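Unit 8: Comparing Two Grippers on the Ball and Tube Task
Course handout, Robot Handling Lab
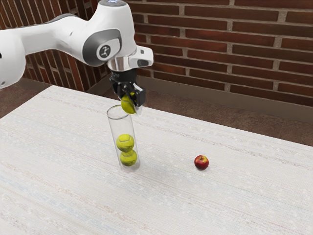 Last time we finished with the arm following its path nicely and everybody feeling rather pleased, so this unit is where we slow down and look at the very end of the arm, where most of the trouble lives. You will run the same job with two grippers, the Grudmont parallel jaw and the Pladwood soft finger, and write up which one you would choose and why. I don't mind which one you pick (people have argued well for both over the years), but I do mind that you can back it up from your logs.

The job is to stack tennis balls in a clear upright tube, in simulation. It sounds like a children's game, and it is a little bit, but the tube is hardly wider than the ball and that makes it a lovely test. A ball that sits a touch off center in the fingers will catch the rim, and then you get to find out how your controller behaves when it meets something it didn't expect.

Please start with the parallel jaw. Two flat fingers on a round object touch it over a very small area, so think about where the contact falls. Close on the widest part of the ball and the forces balance. Close above it and the ball wants to squeeze out downward, which can look like a successful release in the log when it was really a slip! Check the finger opening at the moment you command the release, and compare it with the opening one step earlier.

There is also the question of how far down to go. The fingers sit on the outside of the ball, and there isn't room for them inside the tube, so the ball has to be let go at the rim and dropped the rest of the way. The third ball has the shortest fall, with two already stacked below it, and students are often surprised that the first one gives them more bouncing to deal with.

Run the Kumgate controller at its default settings for the first batch - 340 trials with each gripper. After that you may change the closing speed, but only that, and please write down what you changed. The older logs on the course page hold 626 trials from the Guérin controller, and you are welcome to use them for comparison, though the camera was mounted differently then and the rim estimates won't line up with yours.

The apple stays in for every trial. Your detector should leave it alone, and if the arm ever goes for it, keep that log and bring it to class, as I'd love to go through it together.

For the write-up, two pages is plenty. Give me one plot of ball offset at release for each gripper, a paragraph on the failures, and your choice. Raw logs go in the shared folder by noon on the day of the lab.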